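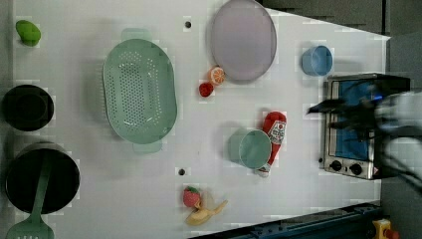

Will the Rukent choir folder hold a full Sunday's music as well as the hymnal supplement?

It holds both comfortably, as long as the supplement is the softcover kind. A hardbound hymnal is too heavy for the cords and should be carried separately.

Home | Choir Folders | Robes & Stoles | Bell Tables | Music Storage | Contact

The Rukent Choir Folder

We have been making folders for church choirs for a good long while now, and the Rukent is the one we send out more than any other. It started when Estrella Arellano, who directs music at a parish near our shop, brought in a stack of worn-out folders and asked whether we could make something that would get her altos through Lent without the spines giving way. We made her one, she sent it back with a page of notes, we made her another, and by the fourth try her whole choir wanted them (and so did the choir across the street!).

The cover is a stiff board wrapped in black cloth with a slight grain to it, so it doesn't slide off your lap when you sit down for the sermon. It stands a little over 11 inches tall when closed, and that is enough for standard octavos and for letter-size photocopies, which we know every choir uses, whatever anyone says. Inside there are two deep pockets with angled corners. The left one is cut a bit lower than the right, an idea of Estrella's, so you can thumb through the anthems you've already sung and find the response you need in a hurry.

Down the spine run five elastic cords. Each one holds a single booklet by its center fold, so the pages turn freely and nothing drops on the floor in the middle of the quiet verse. The cords can be replaced at home in a minute or two, and we tuck a spare set into the back pocket of every folder before it goes out the door.

A hand strap comes stitched to the back cover. Some singers love a strap and some can't stand one – if yours is a choir of the second kind, write "no strap" in the order notes and we'll leave it off at no charge. Straps are on the right unless you ask for the left.

Numbering and names

Most choirs order their folders numbered, and we stamp the numbers in gold or silver on the lower corner of the front cover. Names cost a little more and take a little longer. If you have singers who come and go with the school year, we'd gently suggest numbers, and a small card in the clear slot inside for the name. The card slot is on every folder whether you order stamping or not.

We stamp accented letters as well, and we're glad to do it. Please type them clearly on the order form, and we'll send a proof back to you before anything is stamped.

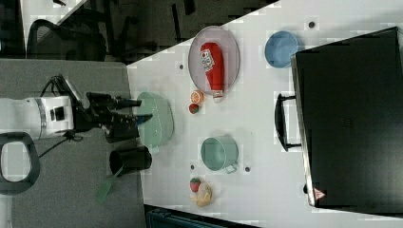
At the table, with the pale green colander.

Ordering for Christmas and Easter

Folders without stamping are usually ready within the week. Stamped orders take longer, and if you want them in hand for Lessons and Carols or a Christmas Eve service, please get your order to us before the end of November. Our stamping press is run by one person, Crescencio Olvera, and though he is quick he will not be rushed, and we wouldn't want him to be.

We keep almost 2,000 blank covers on the shelf, mostly black, with smaller amounts in burgundy and navy. If you need a color to match older folders from us, mail one in and we'll compare it by daylight before we promise anything.

Care

Wipe the cloth with a barely damp rag. Please don't use furniture polish, which leaves a shine that never quite goes away. Store folders upright, and take the music out of the pockets over the summer if you can. For choirs with a proper music room, the Hurance cabinet has slots cut to fit this folder, and it is listed under Music Storage.

Comments

Damián Montes
We sing all 52 Sundays plus the feasts and ours still look decent. The cords did stretch, and I put the spares in while waiting for rehearsal to start on Wednesday. Easy enough.

Melquiades Tlapale
Are the burgundy ones closer to wine or to brick? Our robes are more of a wine.

Ingvar Hauksdóttir
Melquiades, ours are wine, pretty dark. I'd ask for a swatch though, they mailed me one without any fuss.

Damián Montes
I should add that the pencil loop is a tight fit for anything fat. A regular yellow pencil goes in fine.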